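What the Exit Survey Doesn't Ask

Posted May 2018

Every spring our district sends me a link to a page called Grow With Us. It has a banner, a set of quotes from cheerful teachers, and a paragraph about mentoring that has not changed a word since I was hired. I have taught at Stamthorpe for 12 years. I have been a mentor for most of them. I would like to know who writes this stuff, and whether that person has ever sat in a classroom at ten past three with a new teacher who is trying not to cry.

My complaint is with the gap. The page says every new hire is "paired with an experienced colleague for structured, ongoing support." On paper, that's true. I have the pairing letter. What the letter gives me is a stipend of $943, before taxes, and a log sheet. What it does not give me is one free period in common with the person I am supposed to be supporting. In six of the last seven years my mentee has had lunch while I was teaching and I have had planning while they were teaching. We meet in the parking lot. We text. That is the structure.

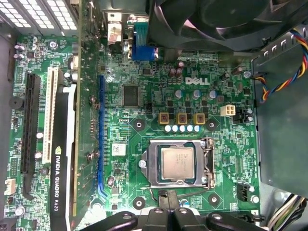

I raised this at a staff meeting in the fall and was told that scheduling is complex. I believe it. I have seen the master schedule and I wouldn't want to build it. But the same schedule manages to protect a weekly data meeting for every department in the building, so we know the thing can be done when somebody above us wants it done. Mentoring gets whatever is left over, and there isn't any left over.

The log sheet

Each mentor has to document 80 hours of contact over two years. When I started, it was a blank page with a line for a signature. Now it lives in a system called Truklow, and every conversation has to be filed under one of its 10 approved categories. "Classroom culture" is a category. "Reflective practice" is a category. There is no category for "her third-period class has decided to hate her and she needs somebody to tell her it will pass," so that went in under reflective practice.

I know mentors who fill in the whole semester in one sitting. I'm not going to scold them, because the hours they invent are no less useful to the district than the hours they worked. Nobody reads either kind. What gets read is the total, which goes into a report, which becomes a sentence on the Grow With Us page about how many hours of support our new teachers receive. Then a candidate reads the sentence and believes it.

Serena Marino was my mentee two years ago and she has given me permission to tell this part. She came to us from a career in accounting, took a serious pay cut, and was good at the job by February of her first year, which is early. She left in July of the second. On her exit survey she was asked to rate the quality of her mentor from one to five. She gave me a five, and I'm told this counted as evidence that the program works.

The survey never asked whether she'd had a room of her own (she hadn't, she pushed a cart), how many different courses she'd been handed (four), or who decided that the newest person in the department should get the classes everyone else had turned down. I couldn't fix any of that by being nice to her in a parking lot. A mentor has no say over rooms, rosters or course loads. We get assigned to help someone carry a weight, and we aren't allowed to ask why it's so heavy.

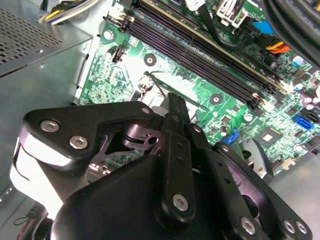
What they bought in its place

Last year the district brought in an outfit called Ernia to run what it calls an induction pathway. There are videos. There is a badge at the end of each video. New teachers are expected to finish the pathway on their own time, and mentors are expected to "debrief" it with them, also on their own time. I sat through the first module. It was a well-lit man explaining that relationships matter.

I should be fair here. Some of the later modules are decent, and the one on parent phone calls is better than anything I got at that age. If a first-year teacher wants to watch it on a Sunday evening, fine. My trouble is with what it replaced. We used to have two half days a semester when new people could go and watch somebody else teach, with a substitute paid for. Those days are gone, and I was told the money had been "reallocated within the induction budget." I can guess where it went, and so can you.

Watching another teacher was the single most useful thing that happened to me in my first year. I spent a morning in the back of Ineke Geerts's room down the hall. She taught civics to ninth graders and hardly raised her voice above a murmur. I stole the way she started class, the way she handed back papers, and the way she waited after asking a question — an unbearable wait, I counted ceiling tiles — until some kid finally gave in and answered. I still do all three. I couldn't have gotten it from a video, because a video would have cut the wait.
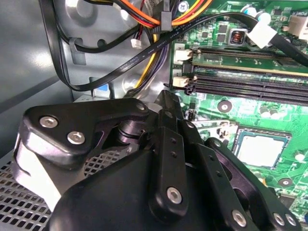
People tell me the answer is to raise the stipend. I'd take the money, sure. But more money for a job that can't be done as designed just makes it easier to find people willing to sign the log. The good mentors I know aren't quitting over pay. They're quitting because they are tired of lending their names to something that looks like help from the outside.

A friend of mine teaches over in Ibarra, which is smaller than we are and not any richer. There, a first-year teacher gets one fewer class than everyone else, and so does the mentor, and the two free periods line up. That's the whole program. They have no badges. It costs them real money in staffing and the school board grumbles about it at budget time, and I wouldn't be shocked to see it cut. My friend also says the paperwork is a single page. I can't swear that it keeps people in the job, and I'd be suspicious of anyone who claimed to have proved it in a place that size. I do know that when a new teacher there has a bad Tuesday, somebody is in the room by Wednesday.

So here is what I'd ask our own board, if it ever gets as far as an agenda. Take the mentoring paragraph off the recruiting page until there is common time on the schedule to back it up. Stop giving the cart and the four preps to the person with the least experience. Bring back the half days. If only one of those can happen this year, I'd pick the half days, which are cheap and which we already know how to run.

I've been asked to mentor again in the fall. The form came with a due date and a box to check, and I haven't checked it. I did write back asking what periods the new hire would be teaching. The reply said that assignments weren't final, and could I please confirm by Friday.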